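Category: Home & Workshop | Members' Newsletter
4 min read

The flush-panel craze, and why I'm not sold yet

By Wilma Desmet

Every September somebody discovers a new way to cover up a wall, a worktop or a tired cupboard side, and every September I get asked what I think of it. This year it's the pale panel. You know the look: big smooth sheets, no handles, no trim, no molding, everything butted up close so the whole side of the room reads as one surface. The makers like to call it "seamless." I have a problem with that word.

Two sheets next to each other have a seam. You can make it narrow, you can make it straight, you can give it a nice name on the price list (Trorutwood calls it a "shadow joint"), but there it is, and on a pale panel it's the first thing you look at. With a busy wood grain or a bit of pattern, your eye has somewhere else to go. Take all that away and you've drawn a dark line on a blank page. 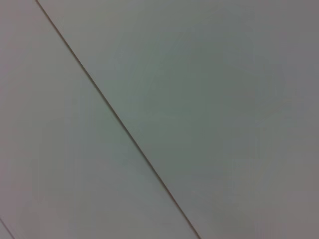

One dark line, two pale surfaces. Try not looking at it.

Tekle Tamiru, who has hung more cupboard doors than the rest of our membership put together, tells me I'm being unfair. His view is that a thin, even line is a sign of good work and people ought to enjoy it. Fine. I can enjoy it for a weekend. My question is what it looks like after two winters of the heating going on and off, and on that point the brochures go very quiet. I wrote to Jeludix and to Trorutwood asking how much movement to expect across a joint. Jeludix sent me a color card. Trorutwood sent me the same brochure I already had.

Then there's the color itself. Off-white is never one color. Put it on a large flat area and it goes greenish in one spot and pinkish in another, depending on the light and what's across the room. I held a sample up in my own hallway at breakfast and again after supper and would have sworn they were different products. The shop will tell you it's neutral. Neutral to what? If you have a warm bulb at one end of the room and a window at the other, buy a sample first and leave it propped up for a week.

And the price. Gijs Schouten was quoted 1,853 for one kitchen wall, panels and fitting, with the old tile left in place behind. He asked what the same wall would cost with plain painted board and a cover strip over the joints, and the answer was 500. I'm told the expensive version is easier to wipe down. For that difference I'd want it to wipe itself down.

Yaowalak Khamphan went ahead with hers anyway and says she's happy, and I'll be fair and pass on her tips. Let the sheets sit flat in the room before fitting. Check the wall with a long straightedge, and don't believe anyone who checks it by eye. Leave the gap the instructions ask for, even though it will bother you. She also says to decide early where the joints will fall, and to draw them on the wall in pencil, then stand in the doorway and see whether you can live with them. That last one I agree with completely. It costs nothing and it may save you the whole job.

If you've had pale panels up for more than a couple of years, I'd like to hear from you, good or bad. Tell me which way the room faces and whether you'd do it again. Toon Dierckx is collecting replies at the desk, and he has a 30-inch straightedge to lend if you want to check your wall before you spend anything.

Questions or replies? Contact the newsletter desk | All rights reserved | Back to top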